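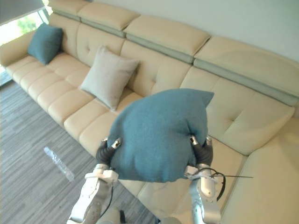 About Fondthorpe Cushion & Foam

Fondthorpe Cushion & Foam cuts, wraps and fills cushion interiors for sofas, chairs, window seats, boats and campers. We sell to upholstery shops, furniture makers and private customers from one building in Pleronby. We do not make sofa frames and we do not sell finished furniture.

What we make

Our work falls into two groups: replacement interiors and trade cutting.

Replacement interiors are ordered by people who already own the cover. The customer sends us the measurements of the cover, laid flat and measured seam to seam, and we cut an insert slightly larger so that the fabric sits tight. How much larger depends on the fill. Firm foam gets a small allowance. Fiber and feather fills get more, since they settle in use and a pad cut to the exact size of the cover will look underfilled within a few months.

Trade cutting is done from drawings or paper templates. Shops that send us a template should mark the front edge, the top face and the position of any zipper. We hold templates on file and can repeat a cut from the job number. Channeled and quilted seats are a regular part of this work. They are usually built as a thin soft layer stitched to a backing, with a firmer core underneath, and we supply the layers separately so the shop can sew before assembly.

Foam: density and firmness

These two figures are often confused. Density is the weight of a given volume of foam. It is mostly a guide to how long the foam will keep its shape. Firmness is the force needed to press a standard plate into the foam to a set depth. A dense foam can be soft, and a light foam can feel quite hard when new. We print both on every cut list.

We stock 10 grades of foam. Five are seat grades, and the others are for backs, arms, headrests and packing. If you are replacing a pad and don't know the original grade, send a cut sample the size of your palm, taken from a corner. A sample from the middle of an old seat has been compressed the most and reads softer than the pad did when it was made.

Testing

Every new block is checked before it goes to the cutting table. We weigh a sample, press it, and record the result against the block number. The sample then rests overnight at room temperature and is pressed again. Blocks that fall outside our limits go back to the supplier.

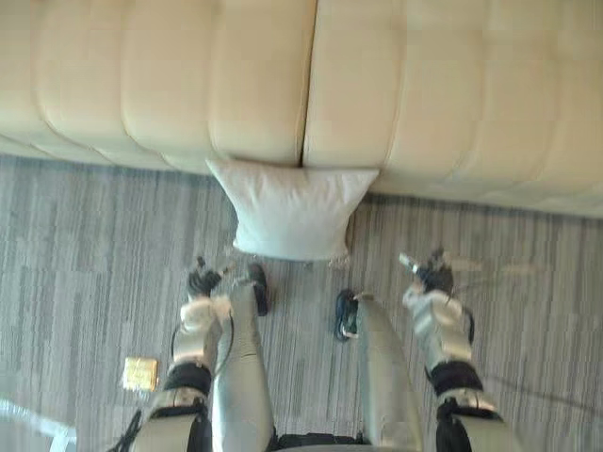

Finished interiors are checked for size, square corners and glue coverage. Glue lines are kept back from the front edge of a seat, where a hard line can be felt through thin fabric. Polyester wrap is butted at the joins and never overlapped. On paired seats, both pads are cut from the same block wherever the block is long enough, so that one side does not wear differently from the other.

Our history

The business began in a rented unit in Fondthorpe, cutting foam by hand for two local upholstery shops. The first powered saw was a vertical bandsaw with a sliding table. It is still in use for short runs and odd angles. We kept the name when we moved to Pleronby, where the ceiling is high enough to store full blocks upright. In a later February we took over the feather and fiber room of the Muston workshop, along with its blowing machine and its pattern books. Scatter cushion inserts and back cushions with stitched compartments date from that time.

The Song range

Song is our line of ready-made inserts. These are square and rectangular pads in the common sizes, in hollow fiber or feather, with a cotton casing and a closed seam. Song inserts are the cheapest way to refill a loose cushion and most orders leave the next working day. They cannot be cut down. For a size outside the list, order a made-to-measure pad.

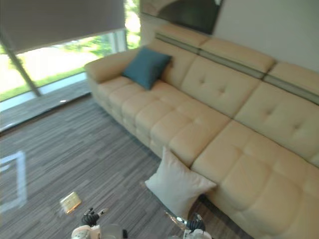

Quilted seating and button-tufted back cushions on a cream sectional

Care and service life

A seat interior in daily use should be turned front to back every few weeks if the cover allows it. Fixed seats can't be turned, so the grade chosen at the start matters more. Fiber backs should be shaken and pushed in from the sides. Foam should be kept out of direct sun when the cover is off — it yellows quickly, though the color alone does not mean it has failed. Do not machine wash foam. It holds water in the center long after the surface feels dry.

Waste and offcuts

Roughly 60 percent of our offcuts are shredded on site and used as filling for floor cushions and pet beds. The remainder is baled and sent for carpet underlay. Schools and craft groups may collect bags of clean offcuts at no charge, by arrangement.

Ordering and lead times

Made-to-measure orders are normally ready in five working days. Trade orders are scheduled by volume and confirmed in writing. We ask that covers be sent to us only when the shape can't be measured, for example a curved seat with a boxed border — please empty them first and label each piece.

The cutting room closes for saw maintenance on 31st August. Orders can still be placed on that day, but none will be cut until the saws are back in service. Collections are from the side door in Pleronby, and the job number is needed at the counter.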